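Siiri Hirvonen

OK the house is wired!! Real network cable, in the walls, to every room we use. I have been boring my family with this since February and now it's your turn. Thread.

Background: we live in Plemville in a house that is 110 years old, plaster and lath everywhere, a chimney right up the middle. Wifi goes in one side of that chimney and does not come out the other. My office is on the other side.

I tried the usual stuff first. Moved the router. Moved it again. Bought an extender that gave me five bars of nothing. Video calls froze every afternoon at 3, right when the kids across the hall got home and turned everything on.

So I bought a box of cable and a flexible drill bit as long as I am, and I want to tell you that this is SO much more doable than I thought. I'm not handy. I once hung a shelf upside down.

First thing, walk the house with a pencil before you buy anything. I drew every floor on graph paper and marked where the router lives, where people sit, and where the closets stack up. Closets that stack are gold! Ours line up from the basement to the attic, so the main run needed only small holes in closet floors.

Add it all up and then add more. My drawing said 110 feet for the first floor. I used 155, what with going up and over a beam, down the far side, and leaving a loop of slack in the basement. Leave the slack. I've already used some of it.

Buy solid copper for inside the walls. There's cheaper stuff labeled CCA (copper-coated aluminum) and it's worth skipping. Also look at the jacket rating for where it's going. I asked the guy at the counter at Zutcombe, the electrical supply place out past the feed store, and he was lovely about it and drew me a diagram on the back of my receipt.

Keep your runs away from the electrical lines. If they have to cross, cross at a right angle. And if your place is as old as ours, please find out what's living in those walls before you drill. We had an electrician come look at the old wiring in the stairwell first and I slept much better.

Fishing cable through plaster walls is a two-person job and a pretty good date, if you ask me. One of you feeds from the attic, the other stands below with a flashlight yelling "I SEE IT" and then "no I don't." We did the office wall in one evening with a podcast on.

Things that came out of the walls: a wooden clothespin, a newspaper page with a hat ad on it, a marble, and so much dust. The marble lives on my desk now. I love this house.

Label BOTH ends of every run before you pull it. I labeled one end of the first few, felt very clever, and then stood in the basement holding a bundle of identical blue cables. Masking tape and a marker, that's all it takes.

Then comes putting the ends on, and this is the part I was scared of and ended up loving. Eight little wires in a color order. Pick T568B (or A, but the same one at both ends!) and tape the chart to the wall in front of you. My first one was terrible. By the tenth I was humming.

Tips for the fiddly part: strip more jacket than you think you need, straighten the wires between your fingers until they lie flat like a ribbon, then trim them all at once. Look through the end of the plug before you crimp and check the colors again. Good light helps more than good tools.

Network plugs and cable, for anyone who's never looked closely at one:
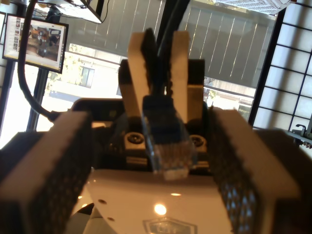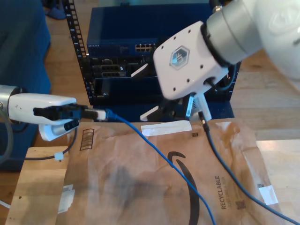 And get a tester, even the cheapest kind. Mine has a row of lights that blink in order, and watching all eight come up green on the long attic run made me shout loud enough to wake the dog. Two of my ends failed and I just cut them off and did them over. A few cents each!

How it is now: calls don't freeze, the TV upstairs doesn't buffer, and the kids can game all they want. The wifi got better too, because I wired a second access point on the far side of the chimney. Should have done that years ago.

Still to do: the garage, which means a trench, which means waiting until the ground is softer. I have 27 feet to dig and a borrowed shovel. If any of you have buried conduit through tree roots, tell me everything!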